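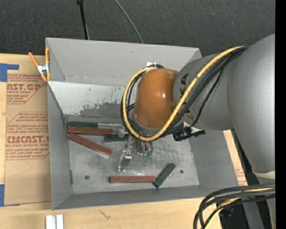

A grey bin on a light wooden tabletop, and the arm on its way down.

The Jirura short film night is back in July, and so is the argument about running times

Print | E-mail

If you were at last year's shorts night you will remember Valtteri Mustonen's Turnis, and you will remember it because you were there for most of your adult life. It was listed as a short. It had an intermission. People have since spoken of it warmly, mainly the ones who used the intermission.

So there is a new rule. Films at this year's Jirura night must come in under 20 minutes, credits included, and the credits part is aimed squarely at Valtteri, who thanked 166 people last time and gave each of them a moment alone on the screen. He has taken it well. His new one, Kutent, is a prequel to Turnis and runs to 19 minutes and some seconds, which he describes as a personal humiliation. I've seen a rough cut and it's the best thing he's made. A lighthouse keeper gets a letter meant for the next keeper, reads it, and spends the rest of the film trying to glue the envelope shut. You don't need to have seen Turnis. It may even help.

Also on the bill is Honkanen, from Santeri Lehtinen, whose science fiction has always favoured corridors. This one has a very good corridor. The story concerns a colony ship where everyone has woken up too early and there are 673 years left to fill, so naturally they start a theatre group. The colour is gorgeous, the dialogue is mostly bickering, and the last scene made the person beside me cry into her scarf — though she may have been in the theatre group.

We had 5 films confirmed when this went out and there's room for one more if it's brief. Send a link, a title and an honest running time. Please don't send the director's cut and ask us to imagine the other one.

The budget this year is $800, most of it already promised to the projector, whose bulb has been making a noise like a kettle. Tickets are at the door as usual. Doors open at 7 pm and the first film starts when the people at the back stop rearranging their chairs. Bring a cushion, as the seats are the same ones.

Share (5) | Comments (2)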